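Budgeting for hand-held grippers -- how many spares?

cloltside_june
Joined the planning side of our group in June and now I own the equipment list, lucky me. We want more hand-held grippers and I have 1159 left to spend before the next round. Anow quoted me for 2 complete units. Pärn will sell bare units plus a bag of finger pads for less, but no backpack rigs. What would you do?

mudflap30
Pads first! We went through 9 pairs in a month on bottles and cups. I'd skip the complete kits.

Bakthorpe
Disagree with mudflap. Pads are cheap and you can get them any time. What ate our budget was everything around the grippers -- tables, a basin, power strips, long cables. I never had a line for any of that and I should have. 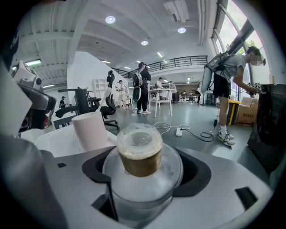

Hand-held grippers in use, both pictures

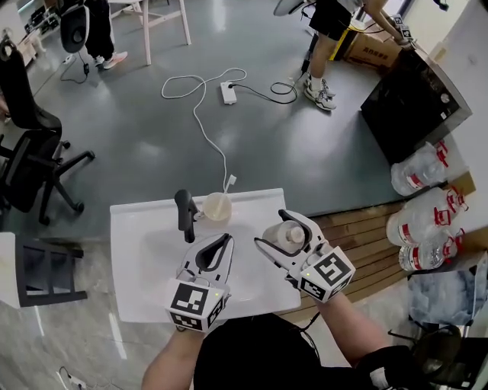 I'd put 30 percent aside for that stuff before you even call Anow back. And price the backpack rigs separately, because a gripper with nobody rigged up to use it just sits on a shelf.

mudflap30
30 percent for cables and tables?? Come on. Borrow tables.

Bakthorpe
Borrow them from who? We tried that, and they wanted them back the same week.

cloltside_june
OK so I hadn't counted cables at all, oops. We do have tables. Does anyone know if the Pärn pads fit the Anow jaws?

wrenchlet
They fit ours but you have to trim the back edge a little. Ask Pärn for one sample pair before you order the bag. Also get the shipping in writing, mine came on a separate bill.

cloltside_june
Emailing them tonight. Leaning toward one complete unit from Anow and the rest on pads and power.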